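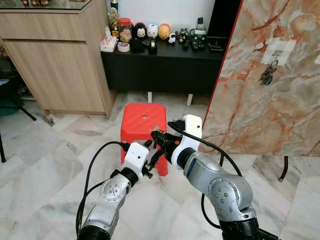

Home Reviews Workshop About Contact

Six weeks with the Clakano arms

September 13, 2021

I signed up for the Clakano two-arm kit in July, on the 3-month home plan, after reading the sales page twice and the price once. I should have done that the other way around. The deposit alone is $400, and you get it back only if both arms go home in the same number of pieces they arrived in.

Setup is handled by a human, thank goodness. Mine was Geert Leemans, a patient man who bolted things together, ran the cables and asked if I had any pets. He left me with a thick manual and a phone number. The manual spends a full page on how to lift the box and four lines on how to teach the arms a new task.

The task I picked was keys. Everyone in this house loses keys. My plan was to have the arms handle small metal things on a red plastic stool, with a bunch of keys taped up on the marble panel beside it so there would be something harder to work up to. The grippers are black and clawed and look as if they were made for pulling up tree stumps. Watching them close in on something that small is like watching two cranes argue over a peanut.

The stool was my idea. Clakano sells its own work stand, but I already own a stool. The ribbed seat is a mixed blessing, as a flat key can settle into it and then you might as well be asking the arms to pick up a coat of paint. Ayanda Sithole, who answers the support line, suggested a folded dish towel. The towel worked fine until the left arm decided the towel was the job.

What I like: the motion is smooth, the stop button stops everything right away, and support picks up the phone. What I don't: the app logs me out whenever it feels neglected, the fans whine, and a saved task has to be taught over again if you shift the stool by the width of a thumb. My marble floor is slippery. The stool shifts.

Would I renew? Ask me after the next update, which is supposed to fix the logouts. For now I still find my own keys, usually in my coat.

Recent posts
The Siment window washer, one streak at a time
A robot mower meets the Hulme hill
Reader mail: Lesego Joubert on cheap grippers
Why I sent back the Clillilbridge lamp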